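Zwischenbericht an die Förderstelle
Projekt: Tischschmuck und Blumen für den Gemeinschaftsraum Torolari
Vorgelegt von: Verein Bretska, Arbeitsgruppe Raumgestaltung
An: Herrn Dwayne Greenberg, Stiftung Prestance
Datum: 3. März 2020

Sehr geehrter Herr Greenberg,

mit diesem Schreiben möchten wir Sie über den Stand unseres Projektes informieren. Der letzte Bericht ging im Januar an Sie. Damals war die Auswahl der Gegenstände noch nicht abgeschlossen, und Sie hatten uns zwei Fragen gestellt, auf welche wir weiter unten antworten.

1. Stand der Arbeiten

Der Gemeinschaftsraum wird von den Gruppen an vier Tagen in der Woche benutzt. An manchen Nachmittagen sind bis zu 40 Personen anwesend. Die alten Tischdecken haben wir entfernt. Sie waren fleckig und sind bei jedem Umstellen verrutscht. Jetzt bleiben die Tischplatten frei, und auf jeden Tisch kommt nur ein kleiner Schmuck, den man mit zwei Händen wegtragen kann.

Wir haben lange darüber gesprochen, welche Farben passen. Die Mehrheit hat sich für weiße Tische und wenige kräftige Farben entschieden. Für den Frühling ist das Rot, für den Herbst werden wir Gelb und Orange verwenden. Die Körbe und die Gefäße bleiben das ganze Jahr dieselben, so dass nur der Inhalt gewechselt werden muss.

2. Antwort auf Ihre Fragen

Sie haben gefragt, warum wir keine Vasen aus Glas bestellt haben. Im vergangenen Jahr sind uns mehrere gläserne Vasen zerbrochen, eine davon während des Essens. Die dunkelgrauen, gerippten Gefäße sind für unseren Zweck besser geeignet. Man sieht an ihnen auch keine Fingerabdrücke.

Ihre zweite Frage betraf das künstliche Gemüse. Einige Mitglieder fanden es zuerst nicht schön genug, und ich gebe zu, dass ich auch zu diesen gehörte. In einem Korb aus Geflecht wirkt es aber freundlich, und es verdirbt nicht. Frisches Gemüse mussten wir früher jede Woche ersetzen, was auf die Dauer zu teuer war.

3. Kosten

Bewilligt wurden 2000 Euro. Ausgegeben sind bis heute 1137 Euro, vor allem für Körbe, Gefäße und Blumen. Die Körbe haben wir bei der Firma Tudose gekauft, welche uns die Lieferung nicht berechnet hat. Die Rechnungen liegen als Kopie bei. Der verbleibende Betrag ist für den Herbstschmuck und für ein Regal vorgesehen, in welchem die nicht benutzten Stücke aufbewahrt werden.

4. Der Frühlingstisch

Für den Frühling haben wir rote Tulpen gewählt. Sie werden als dichter Strauß gestellt, mit geschlossenen Blüten, und daneben kommt der Korb mit dem Gemüse, darunter ein gelber Kürbis.
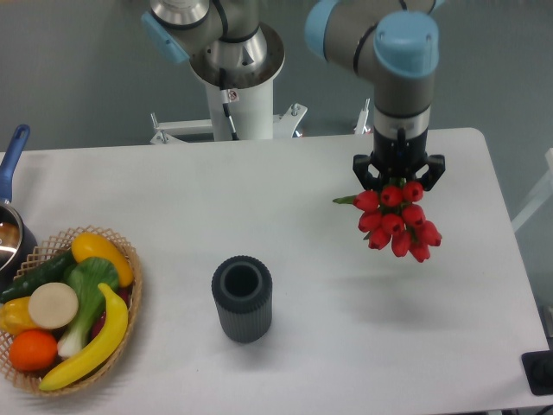
Bei der Höhe des Straußes sind wir noch nicht einig. Wenn die Stiele lang bleiben, sehen sich die Personen, die gegenüber sitzen, nicht mehr gut. Wir werden deshalb zwei Längen ausprobieren und danach die Gruppen befragen. Auch der Platz des Korbes ist noch offen, denn beim Kaffee braucht man die Mitte des Tisches für die Kannen.

5. Nächste Schritte

Bis zum nächsten Bericht wollen wir die übrigen Tische ausstatten und das Regal bestellen. Für das Regal haben wir bisher ein Angebot erhalten, ein zweites ist angefragt. Falls der Preis höher liegt als geplant, werden wir Sie vor der Bestellung um Ihre Zustimmung bitten.

Wir danken Ihnen und der Stiftung Prestance herzlich für die Unterstützung und für die Geduld mit unseren Rückfragen.

Mit freundlichen Grüßen
Arbeitsgruppe Raumgestaltung, Verein Bretska

Anlage: Kopien der Rechnungen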